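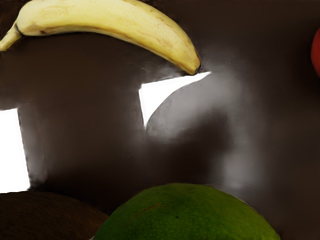 果物の常温保存と家庭内の在庫管理について

24/4/11

昨年12月より、当家における果物の購入および保存の方法を見直してまいりました。一定の期間が経過しましたので、これまでの経過と現時点での運用を記します。前回の記事(乾物の棚の整理)に対し、生鮮品の扱いについても知りたいとのご意見を複数いただいており、その回答を兼ねるものです。

見直しの発端は、昨年末に台所の戸棚を改修したことにあります。工事の期間中、食品を居間の長机に仮置きいたしました。平素は戸棚の奥に収めていた果物が常に目に入る状態となり、その結果、食べ忘れによる廃棄が明らかに減りました。従来の保存方法は、見えない場所に置くという一点において不適切であったと認めざるを得ません。

工事の終了後も果物は戸棚に戻さず、居間と台所の境にある低い棚の上を定位置といたしました。直射日光は当たらず、暖房の吹き出し口からも離れております。夏季の室温については未検証ですので、その時期が来ましたら改めて判断いたします。

1. 常温に置くもの

バナナ、キウイフルーツ(未熟のもの)、りんご(数日中に食べるもの)、柑橘類を常温といたします。アボカドも同じ扱いです。家族からは、アボカドを果物の棚に置くことへの異論がありましたが、追熟の必要がある点で共通しておりますので、現行のまま維持しております。

バナナについては、房のまま置くか、一本ずつ切り離すかという問題がございます。当家では購入当日に切り離し、互いに重ならないように並べております。吊り下げ用の器具も試しましたが、熟した房の重みで軸の部分が裂け、落下することが続いたため、使用を中止いたしました。器具は現在、玄関で帽子掛けとして用いております。

皮に茶色の斑点が現れたものは、その日のうちに食べるか、皮をむいて冷凍いたします。斑点の出たものを好む家族と、まったく受けつけない家族がおりますので、棚の右側を熟したもの、左側を青みの残るものと定めました。この区分は今のところ守られております。

りんごは他の果物の追熟を促しますので、同じ棚に置く場合は端に寄せ、間に柑橘を挟むこととしております。逆に、硬いキウイフルーツを早く食べたい場合には、りんごと同じ紙袋に入れて口を折っておきます。室温によって進み方が異なりますので、毎日一度は袋の上から軽く触れて確認いたします。

2. 冷蔵するもの

いちご、ぶどう、熟したキウイフルーツ、切り分けたものはすべて冷蔵といたします。いちごは洗わずに、へたを下に向けて浅い容器に並べ、蓋は軽くのせるにとどめます。容器の底に敷く紙は、湿り気を帯びましたら取り替えます。

りんごを長く保たせる場合は、一つずつ紙で包んだうえで袋に入れ、野菜室に収めます。この方法は、以前住んでおりましたメイレレスの町で、階下のアイノア・プリエトさんに教わったものです。プリエトさんは新聞紙を使っておられましたが、当家は新聞を購読しておりませんので、荷物の緩衝材として届いた無地の紙を伸ばして使っております。保存の状態に差は認められませんでした。

3. 冷凍するもの

熟しすぎたバナナは、皮をむいて輪切りにし、平らな皿の上で凍らせてから袋に移します。最初から袋に詰めますと一つの塊になり、使用の際に包丁が必要となります。昨年まではこの手順を省いておりましたので、朝食の支度のたびに相応の時間を費やしておりました。

袋には日付と中身を記入いたします。凍った果物の見分けは思いのほか難しく、桃と判断して解凍したものがかぼちゃであった例がございます。その日の朝食では、ヨーグルトにかぼちゃを添えて供しました。家族の評価は分かれております。

4. 購入の間隔

従来は週末に一度、一週間分をまとめて購入しておりました。現在は二回に分けております。一回の量を減らしたことで、棚の上で熟しすぎるものが少なくなりました。

買い物の回数が増えることについては、当初、家計への影響を懸念しておりました。店に行く機会が増えれば、予定外の品を買う機会も増えるためです。実際、最初の月には菓子類の支出が増加いたしました。そこで二回目の買い物は果物と牛乳に限ることとし、持参する袋も小さいものに改めました。果物に限れば、当家の12月の支出は前の月を9パーセント下回っております。贈答用に購入したみかんはこの数字に含めておりません。

記録には、家計簿アプリの「フェムス」を使用しております。品目ごとのメモ欄があり、購入日と廃棄の有無を書き込めることから選びました。ただし、入力の途中で画面を切り替えると内容が失われることがあり、この点は改善が望まれます。併用している紙の帳面は、罫線の幅が広く書きやすいものの、冷蔵庫の扉に磁石で留めるには重すぎるため、現在は引き出しに保管しております。

5. 試みたものの、採用しなかった方法

軸の部分を包装用フィルムで覆う方法は、広く紹介されております。当家でも試しましたが、家族が一本取るたびに巻き直す必要があり、三日目には誰も巻かなくなりました。保存の効果を論じる以前に、継続の面で困難があると判断いたしました。

果物用の保存袋「ヒルンネス」は、知人のクライド・ヴォイチックさんより分けていただいたものです。繰り返し洗って使える点は評価しておりますが、当家の野菜室には丈が合わず、上部を折り込むと引き出しが閉まりません。現在は根菜の保管に転用しております。

地下の物置への保管も検討いたしました。気温は安定しているものの、階段の昇り降りを伴うため、夕食後に果物を食べる習慣そのものが失われるおそれがあります。りんごを箱で購入した場合に限り、利用することといたします。

6. 寄せられたご質問について

イマニ・グエン=トランさんより、冷蔵庫に入れて皮が黒くなったバナナは食べられるか、とのお問い合わせをいただきました。皮が黒ずんでいても、中が白く、異臭やぬめりがなければ、当家では食べております。青いうちに冷蔵しますと、その後常温に戻しても甘みが十分に出ないように思われますので、好みの熟し具合になってから入れることをお勧めいたします。

また、サディアス・ベゲイさんより、小蝿への対策についてお尋ねがありました。当家では、購入した果物の表面を流水で洗い、よく拭いてから棚に置いております(いちごとぶどうを除きます)。棚板は夜に固く絞った布で拭き、皮は蓋つきの容器に入れて翌朝までに処分いたします。酢を用いた捕獲器は、昨夏に猫が倒して以降、設置しておりません。

マリソル・ダンリーヴィーさんからは、冷凍バナナを用いた焼き菓子の配合をお送りいただきました。早速作成いたしましたところ、中央部の焼き上がりにやや時間を要しました。解凍時に出る水分を捨てずに加えたことが影響した可能性がございます。次回は水分を小鍋で煮詰めてから加え、焼成時間も5分延長いたします。結果は別の記事に掲載する予定です。

なお、棚の寸法に関するお問い合わせが続いておりますので、併せて記載いたします。幅は37インチ、奥行きは9インチ、床からの高さは30インチです。既製品ではなく、改修の際に余った板を用いて作成いたしました。同じ寸法の品を店舗で見かけたことはございません。塗装は施しておらず、水滴の跡が残りやすいため、現在は綿の布を敷いております。布は週に一度洗濯し、替えを一枚用意しております。

次回は、夏に向けた飲料水の備蓄について記載いたします。ご質問は従来どおり、記事下の投稿欄にて承ります。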